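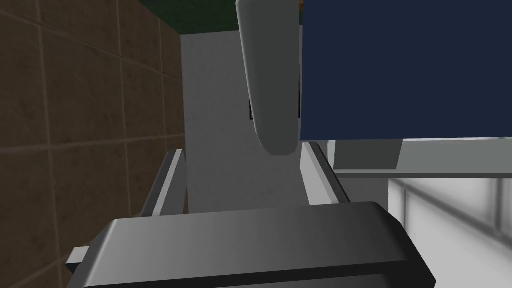 Sunday, 16:00 – door opening in sim, wrist camera policy

Reran the Wedby baseline on the kitchen set with the new start poses from Kazimiera. 200 demos, same split as before, 2 seeds. Only change is that the policy now gets the wrist view alone, no shoulder camera.

Approach is fine. The fingers come in open on either side of the bar handle and line up on it. Trouble starts at the close command. Seed 1 closes early on a lot of rollouts, with the fingertips still short of the bar, and then pulls back with nothing in the grip. Seed 2 waits longer and does better, but it tends to push the door before pulling.

My guess is depth. From the wrist the handle looks much the same over the last stretch, and the dark blue panel next to it is one flat color, so there isn't much for the encoder to use. Tarmo thinks it's the action chunk length (16 right now) and that the close is already decided before the last good view comes in. Both could be true.

Checked with Seo-ah that the finger collision meshes match the visual ones. They do, so that's ruled out.

To try next:
– chunk length 8, everything else the same
– random textures on the cabinet fronts, Teun has a script for this in the Dorkus repo
– log the distance from fingertip to handle at the first close command, for both seeds

Do the chunk length run first, alone. Last time we changed two things together and couldn't separate them.

Checkpoints are on Safavi under door_wrist. Please don't clear that folder yet.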